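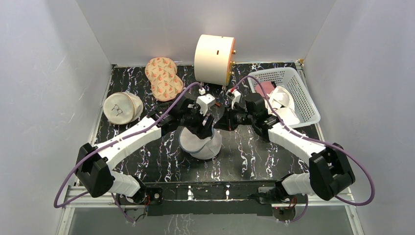

Posted Tue 8 August by Shirley Petrenko

Hats. I have been putting off the hats since May and last night I finally dumped the whole bin out on the bed. Bad idea at 9 pm by the way.

Main problem is the soft ones. A straw hat you just hang up, fine, done. But a soft fabric cap with a gathered side and a flat top goes into a drawer looking OK and comes out looking like a used napkin. My whitish grey one with the blue-grey trim had a crease right across the crown and the trim was all wavy on one side. I wore it maybe twice!

So what I do now. Lay it down, find the trim, run a thumb along it till it sits in one smooth curve. Then the gathers – don't pull them flat, they're supposed to be gathered, I ruined a perfectly good cap that way in college. Just tug each fold a little. Wad of tissue inside, not too much. Leave it overnight.

Bad creases get steam. I have a little Clatel steamer, 22 dollars, spits a bit when you first turn it on so point it at the sink and not at the hat. Ask me how I know. Hold it a hand away and keep moving, then shape with your fingers while its still warm. My sister uses a damp dish towel and an iron and hers look fine too so whatever.

Storage. Bought a Flostgate hanging shelf thing for the closet, the narrow one. Two caps per shelf, side by side, tissue in. Never stacked. OK the baseball caps are stacked, one inside the next, they don't care. The wool beret from the Szabó shop got its own shelf and a cedar block after what happend with the green scarf.

Gave away a whole grocery bag of them. Mostly freebies from work things, plus a visor I don't remember owning. Kept the awful orange beanie because my grandmother made it, its staying, don't write to me about it.

Still to do – scarves and gloves. Three left gloves in that bin and not one match. Also the top closet shelf, which I can't reach without the step stool, and the step stool is in the garage behind the bikes.

Have to run, school pickup. Will post the closet when the scarves are in.

69 shares | 22 comments

Last updated Tuesday evening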